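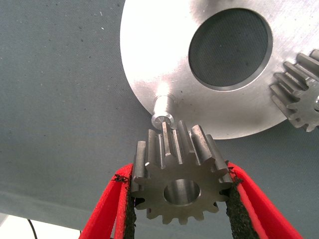
What does a budget for a small robotic assembly cell need to cover besides the robot itself?
It needs to cover the gripper and its spare parts, the fixtures, the integration work, training, safety measures, and a reserve for changes after the first tests.

Budgeting for robotic assembly cells

Budgeting for robotic assembly cells is the planning of costs for equipment in which one or more robot arms put parts together. The term is used mostly for small cells, where an arm handles parts such as gears, pins, bearings and plates on a bench or a table. It includes the purchase price, the costs before the first day of work, and the costs of keeping the cell in use.

Background

In many workshops the first budget for a robot was made by copying the budget for a machine tool. A machine tool normally arrives as a complete unit, and its price contains most of what the buyer will need. A robot arm is delivered with few of the things that make it useful for one particular task. The buyer must add tooling, part holders, sensors, programming and time for testing. Early plans often left these items out, or placed them together under a single line called "accessories."

The planner Faustine Charpentier described this problem in a guide written for the Lebrun workshop network. She proposed that the budget should start from the part and go outward: first the part, then the fingers that hold it, then the fixture that receives it, and only after this the arm. Her order is now used in several training courses of the network, and is sometimes called the Lebrun order.

Cost groups

A budget for a small cell is commonly divided into 4 groups.

Arm and controller. This group contains the arm, its control cabinet or control box, the mounting plate and the cables. Prices are easy to obtain, because suppliers publish them or answer quickly. Reach and payload should be chosen with the weight of the gripper included.

Gripper, fingers and fixtures. Fingers are often made for a single family of parts. Printed plastic fingers are cheap and can be changed in a short time, and for this reason they are common during the trial period. A toothed part such as a pinion gives the pad of a finger only narrow places to press on, and the edges of steel teeth can damage soft pads. Pads should therefore be entered in the budget as consumables, with their own line. The fixture that holds the other half of the assembly belongs to the same group.

Integration. This group contains programming, cameras, force sensing, safety study and the hours of the staff who take part in the tests. It is the group most often estimated too low. Placing a gear on a pin looks simple, but the bore must be in line with the pin, and the teeth may also have to mesh with a neighboring gear. Each of these conditions can need its own search movement in the program.

Operation. Here belong maintenance, spare parts, software fees, electricity and training of new operators.

Trial period

Most planners recommend a trial with real parts before the full order is signed. Parts that are only similar to the real ones can give a false result, as worn or oily surfaces behave differently in the gripper. The trial should use the final tolerances, and the number of failed insertions should be written down together with the cause.

At the Ullness plant, which assembles small gear units, the trial lasted 3 weeks and was paid from a separate budget. The supplier, Sistance, lent the arm and charged only for the fingers and for the hours of its technician. The plant changed the form of the fingers during this time, and the price of the new set was lower than the price of the first — the first had been machined from metal, the second was printed. The final order was placed in May.

Reserve

A reserve is a part of the budget that is not assigned to any item. Its size depends on how well the task is known. At Ullness, 55 percent of the reserve was used for fixtures, mainly because the plate that carried the gears had to be held more firmly than planned. A reserve that is divided among the departments in advance loses its purpose and should be avoided.

Purchase, lease and shared use

Purchase is the usual choice when the same part will be made for several years. Leasing is preferred when the product may change soon, although fingers and fixtures are almost never included in a lease, so the lessee pays for them in any case.

Shared use is a third form. In the town of Nundov, 50 small firms have access to a common cell and pay by the hour. Each firm brings its own fingers and fixtures and keeps them in a marked box. Planning is more difficult here than in a private cell, as the time for changing the tooling is also charged.

Common errors

Errors that are often reported in project reviews include:

Choosing the arm before the part drawings are final.
Buying one set of fingers and no spare set.
Counting the hours of the supplier but leaving out the hours of the own staff.
Comparing offers in which one supplier includes the safety study and the other does not.
Calculating the payback time from the cycle time shown in a demonstration.

The last error has a large effect on small assembly work. A cycle time from a demonstration seldom contains the loading of parts or the recovery after a missed insertion, and both of these must be measured on the buyer's own task.

See also

Cost of ownership
End effector
Fixture design
Gear assembly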